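Ninety minutes over the fells: Hertta Ahonen on a life in air rescue
02/01/2021 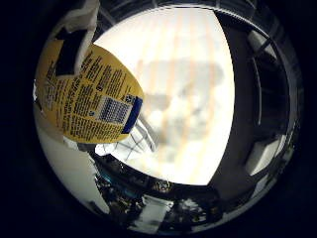 Starting out

Hertta Ahonen makes coffee the way she says she used to fly, slowly and with one eye on the weather. We had meant to talk for half an hour and I stayed until the light went, because once she gets going on helicopters there is really no stopping her (and I didn't much want to).

"I never set out to be a pilot," she told me, pushing the biscuits across. "I wanted to mend engines. I was at Dramis as an apprentice, sweeping up mostly, and one day Osian Eynon had an empty seat and asked if I'd like to come and listen to the noise he was complaining about. Well, I heard the noise. But I also saw the lake from above, and I went home and told my mother I needed to borrow money."

Eynon taught her for two winters. She remembers him as patient on the ground and rather less so in the air. "He would say, 'Hertta, your hands are arguing.' It took me months to understand him. You hold a helicopter very lightly, you see, and I was gripping it like a shopping trolley!"

The November call

The job she is asked about most came one November, when a walking party was stranded above the tree line with the cloud coming down. There were four of them, one with a broken leg. Zulkifli Mangundap was on the winch and Zoia Zakharchenko was the medic.

"People think the flying is the hard part," she said. "Zulkifli was the one hanging underneath in the sleet. My job was to stay still, and staying still in that wind was like standing on a football. It was 90 minutes from lifting off to shutting down, and I couldn't tell you one thing I thought about. Zoia says I hummed the whole way back. I don't believe her."

All four walkers came home, and one still writes at Christmas.

What has changed

She left the rescue service for Dindura, where she now trains younger crews, and she is cheerful about how much easier some things have become. The maps are better and so is the heating, which she brings up more than once. She does worry that new pilots look down at their screens too much. Her pupil Oona Saarela has heard this often enough to finish the sentence for her.

"Oona is better than I was at her age," Hertta said, getting up to see to the pot again. "I haven't told her yet. I'll wait until she's passed her night flying, and then perhaps I'll mention it in the car."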